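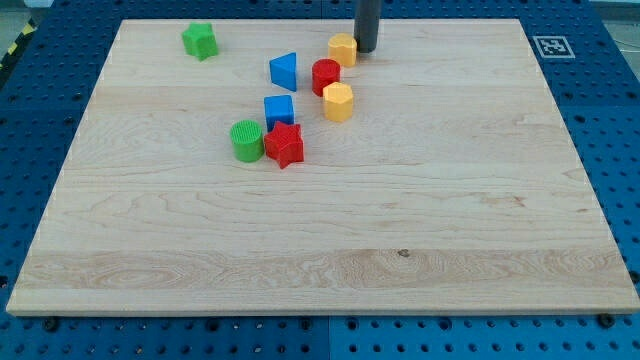
Colored blocks on the wooden board, with the rod tool beside the yellow-orange heart.

Comparing a rod tool with a two-finger gripper
Posted by Kanport Lab Office, April 2025

Our department is evaluating end tools for pushing small blocks on a flat board. Is a plain rod sufficient, or should a gripper be purchased?

Sadodix
A rod is adequate for pushing. Please run both tools with the same controller settings and the same starting layouts. We recorded 508 pushes before deciding.

gondonari_support
Gripper. Stars rotate when pushed off center.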